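收件人：workcell-plan 邮件列表
主题：Re: 分拣工位第二批采购清单与预算口径
日期：2026年7月26日

各位：

先回 Samran 的问题，再附修订后的清单。他的原信引用如下，与本次讨论无关的段落已删。

> Samran Chaimongkol 写道：
>
> 第二批预算我按三月那版清单做了初稿，有几处对不上，请确认：
>
> 1. 夹爪指片写的是“按需”，财务系统不接受这个数量，必须填整数。
> 2. Rodgate 的报价里型材和面板打包成一项，总价 1584，我这边需要拆成两行，否则面板会被归到固定资产。
> 3. 腕部相机是否算在机械臂单价里？Talebi 的报价单上没有写清楚。
> 4. 双臂工位是否一定要同时采购两只臂？如果先买一只，第二只放到下一个预算周期，账面会好看很多。
>
> 另外，Wakaletti 的线缆报价还有效，但他们要求我们在确认配置后再锁价。
>
> Samran

逐条答复。

**第 1 条，指片。** 填 3 套，一套指左右两片。一套装机，一套备用，一套留给改型试验。指片按易耗件走，不进固定资产。三月那版写“按需”是我的疏忽，当时还没有确定用平板斜面指还是带软垫的指。现在按平板斜面指下单，软垫单列为选配，本轮不买。

选型的依据是任务物件。目前的任务集以园艺类玩具和回收类塑料件为主，外形差异很大：喷壶是圆鼓的壳体加弧形提手，瓶子是细长的圆柱，袋子没有固定形状。指片要能贴近壳体侧面，也要能从提手下方穿过去，指端太厚会先碰到旁边的物件。

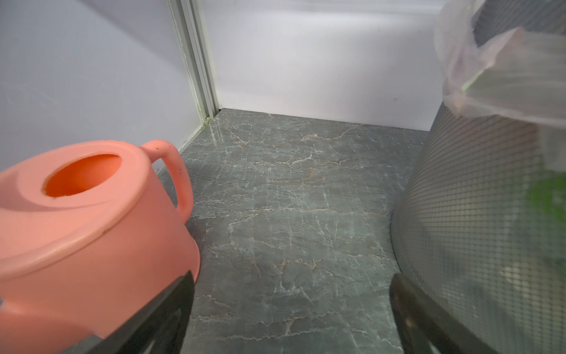
指端厚度的上限因此由物件间距决定，单件物件的尺寸影响不大。垃圾桶附近的间距最小，桶口套的塑料袋又会垂下来，夹爪在这里的姿态余量要单独评估。我建议在采购要求里加一句：供应商须提供指片的三维模型，格式为 STEP，供我们在下单前做干涉检查。没有模型的报价不进入比价。

指片表面处理请统一写“哑光深色”。亮面指片在腕部相机里会有反光，后期处理的人工时间没有列在任何一行预算里，但最后总要有人付。

**第 2 条，型材与面板。** 同意拆分。请 Rodgate 重新出具报价，型材、连接件、面板各一行，总价应保持 1584 不变。如果拆分后总价上浮，请把邮件转给我，由我去谈。面板颜色要求浅色、不反光，不接受镜面或高光材质。地面板的花纹保持现有的灰色大理石纹，不另选色，否则前后两批数据的背景不一致，之前的对照试验全部要重做。

地面板的光泽度也请写进要求。现有地面靠近墙角的位置有轻微反光，目前能接受，但新采购的板材不应比它更亮。

**第 3 条，腕部相机。** 不含在臂的单价里。Talebi 的口头答复是“本体加夹爪”，腕部传感器和支架另计。请把腕部相机作为独立一行，数量与臂一致。俯视或侧视的固定相机也单独列，安装支架随型材一并采购，不要漏掉支架的紧固件。上一批漏的就是这个，相机到货后没有合适的螺钉，耽误了验收。

**第 4 条，是否分期买臂。** 不建议。理由按重要性排列：

- 双臂任务占计划任务的多数，先买一只臂等于工位在下一个周期之前不能验收。
- 基座导轨按双臂长度加工，只装一只臂并不会省下导轨的费用。
- 两只臂如果来自不同批次，固件版本和关节参数可能不一致，标定要做两遍。
- 备件要按批次分开存放，管理成本由我们承担。

Baltazar Valdovinos 在线下讨论时提过一个折中方案：两只臂同时下单，付款分两期，第二期在验收之后支付。这个方案我支持，请 Samran 向 Talebi 确认对方是否接受。如果对方要求预付全款，再回到列表讨论，不要先行答应。

修订后的清单如下。单价只写已经拿到书面报价的项，其余留空，请勿自行估填。

| 项 | 数量 | 归类 | 供应商 | 报价 |
|---|---|---|---|---|
| 型材、连接件、面板（待拆分） | 1 批 | 待定 | Rodgate | 1584 |
| 机械臂本体与夹爪 | 2 | 固定资产 | Talebi | |
| 腕部相机与支架 | 2 | 固定资产 | 待比价 | |
| 指片 | 3 套 | 易耗件 | Suseo | |
| 线缆、线槽、控制板 | 1 批 | 易耗件 | Wakaletti | 977 |
| 任务物件与收纳件 | 1 批 | 易耗件 | 零星采购 | 上限 1000 |

对清单的几点补充：

1. 线缆一行的 977 包含臂外走线和基座导轨旁的走线，不含固定相机到主机的长线。长线的长度取决于主机位置，机房那边还没有定，本轮先不列。Wakaletti 要求锁价，可以锁，但要注明长线另行下单，适用同一折扣。

2. 任务物件的上限 1000 是硬上限。物件包括喷壶、玩具铲、玩具耙、小盆栽一类，以及回收类的瓶、杯、盖。瓶杯可以收集使用，不必购买，但要清洗，标签保留。标签是识别任务的一部分，请不要撕掉。

3. 收纳件算在物件这一行里，包括网篮、分格架和垃圾桶。分格架固定在后侧横梁上，所以规格书必须写明与型材槽口的配合尺寸，只写外形尺寸不够。侧壁的小网篮同理。桶和塑料袋内衬一起买，内衬按消耗速度补货。后续工位的布局以现有工位为准，双臂共用一根基座导轨，桶在后侧，双臂前方留出操作区，采购时不要选用会挤占这块区域的大号桶。 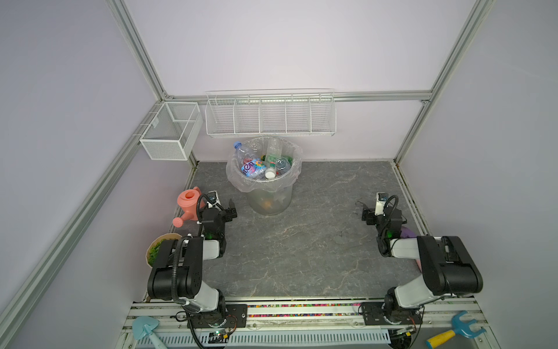
4. 控制板目前裸露安装在导轨前方，第二批请加外壳。外壳需要留出指示灯的观察窗和插头的出线口。如果 Wakaletti 没有现成的外壳，可以自行打印，材料费并入线缆一行，不另开项。

5. 备件另开清单，不占用本轮预算。夹爪电机和关节线束的备件由 Suseo 一并报价，报价有效期至少覆盖到工位验收。

6. 运输和安装费不要摊到各行，单列。上一轮摊进去之后，事后核对单价花的时间比谈价还长。

需要各位处理的事项：

- Samran：向 Rodgate 要拆分后的报价；向 Talebi 确认分期付款，并取得不含腕部相机的书面说明。
- Baltazar：出指片的干涉检查要求，附桶口和提手两处的最小间距，量现有工位即可。
- 我：写收纳件的配合尺寸，更新布局图，并跟机房确认主机位置。

对归类有异议的请直接回到列表，不要私信，财务那边会引用这里的存档。没有书面报价的行在收齐之前不提交审批，已有报价的两行也一起等，不拆单。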